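Setting up the two-arm table cell

20 October 2021
By the workshop team, Helska

The Kilance cell has two white arms over a brown tabletop, with a two-fingered gripper on each. It was moved to its present bay in April and has been stripped, cleaned and set up again once since then. This page collects our notes on that work for anyone who has to look after the cell when we are away. The simulated version is kept in step with the real one, and no change goes on the arms until it has been run there.

Before you start
Park both arms, switch off at the wall and hang the tag on the isolator. Leave it for 10 minutes. The key lives in the Botov cabinet, second shelf, and goes back there at the end of the job.

Frame and table
Check the corner brackets first. If the tabletop has shifted, every taught position will be out and you will waste a morning on the arms. Ours had crept by almost 14 mm at one corner after the move. Loosen all the brackets, push the top back to the stops and tighten in turn, a little at a time. The old Cardoso brackets need a longer bolt than the new ones, so keep the two bags apart.

Cables
Wipe the cables down and look for flat spots or shiny patches. Move each joint slowly by hand with the power off and watch the slack. A cable that pulls tight before the joint reaches its stop wants re-clipping further up. Do not use tape.

Joint caps
The caps come off with a quarter turn. Dust collects behind the elbow ones in particular. Use a dry brush, then a cloth. If a cap feels gritty going back on, take it off and clean the seat again.

Grippers
Open and close each gripper 10 times and listen. The fingers should meet along their full length. Worn pads are replaced in pairs, and the wear sheet is filled in with the cycle count from the controller. The last pair came off at 491 hours.

Checking the set-up in simulation
Load the pot task with the table height you have just measured. Run it at quarter speed and stop it at each hold point. The gap between the fruit and the pot is the one to look at, then the height of the other gripper over the table.

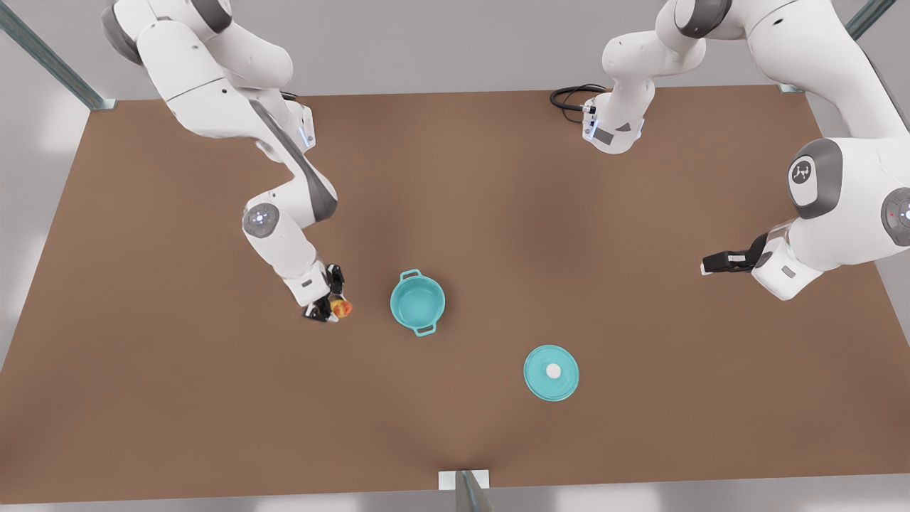

Pot task in simulation. Fruit in the right gripper beside the open pot, left gripper open and empty, lid on the table.

If the simulated run is clean, copy the table height across to the controller and repeat on the real arms, still at quarter speed, with a hand on the stop button. Write the new height on the card by the bay.

Recent galleries
Replacing gripper pads
Cardoso brackets, old and new
Moving the Kilance cell
Botov cabinet: what is kept where
Cable clips and routing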